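I spent most of last weekend on the hand-held grippers again. They are two black units, one for each hand, with a cable on each, and the plan is to use them to record someone doing small household jobs at a table so we have something to train an arm on. Despina Tzavaras did the mounts. I did the wiring and most of the complaining.

The worst part is the finger pads. A bare pad slips on cloth, so each finger gets a covering, and the covering is the weak point. The inside edges go first – every time the jaws close, they rub there. The one on the right is due for new material.
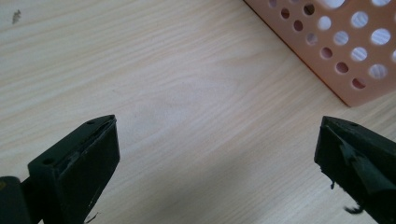 Torn covering on the right finger. The left one is scuffed at the rim but usable.

I ordered a sheet from Jukine, enough for 3 full sets if I cut carefully. Tyson Chisholm thinks I should glue it on and be done. I would like to be able to get it off again, so I'm trying a thin double-sided tape first.

The other thing I worked on was camera placement. Each gripper carries its own, looking out past the fingertips. I want both fingers in view with the jaws wide open, and still plenty of table past them. Moving the mount back 3 mm was enough. Exposure is still a problem, as the pale tabletop bounces a lot of light.

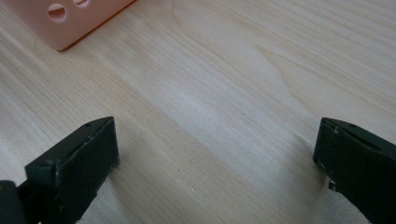 Jaws open. The bright patch in the middle is the table reflecting the lights.

I locked exposure at a lower value and left it there. Both cameras write to the Tamiru box, which holds 300 clips before I have to clear it.

For a test job we settled on cloths and a plastic basket. Cloth is harder than blocks, and the basket has handles, so we can add carrying later on.

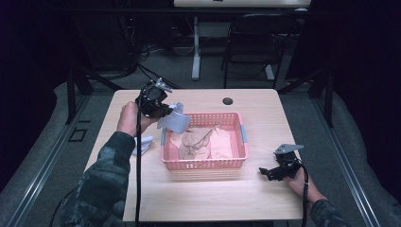

Still to do in May

Re-cover all the fingers and write down the tape I used. Shorten both cables, which run off the front of the table and pull on my wrists. Get to 100 clean clips of the cloth job before changing anything else on the mounts.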